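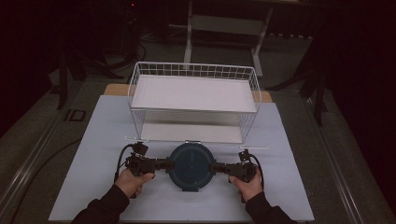
Diaries > Brellness > Student Conduct Office

We use cookies to remember your preferences. Accept / Manage settings

February, 7.40 am

In before the heating. Finished numbering the bundle for the rowing club case: 327 pages, of which 80 are screenshots of the same group chat saved by different people. I have asked for the duplicates to stay in. If we remove them, the club's representative will say we chose what the panel sees, and the appeal will be on that and nothing else.

The club remains suspended. That covers training, use of the boathouse and the name on any event. It does not cover members meeting in a private house, and I have had to write this to the same parent twice.

Hanneke Leemans rang at nine about the interviews. 47 first-years were on the sign-up list for the welcome weekend and we have statements from 31. The rest have either left the club or not replied. She wants one more round of letters. I agreed, with a closing date, and with the line about no action being taken against anyone who was made to drink. The earlier letter put that line on the back page, where I doubt it was read.

Ivon, the new case system, logged me out during the upload and kept only the first half of the bundle. Uploaded again in 2 parts. It now shows the hearing under both the old reference and the new one. Reported.

Midday. Meeting with Tamunoemi Ezeani from the students' union. She accepts the suspension but objects to the word "initiation" in the notice, which is not defined in the code. She has a point. Section 6 says "degrading or coercive activity" and the notice ought to say the same. I will reissue it – same date of effect, corrected wording – and attach a short note of the change.

The police have still not said whether they want our statements. Until they do, the captain's interview stays on hold.

4.15 pm. Room for the hearing moved from Grorkau to Mészáros, second floor. Larger table, and a separate waiting room for witnesses. Lift to be checked. Notice reissued at 4.50. Two acknowledgements so far, none from the club.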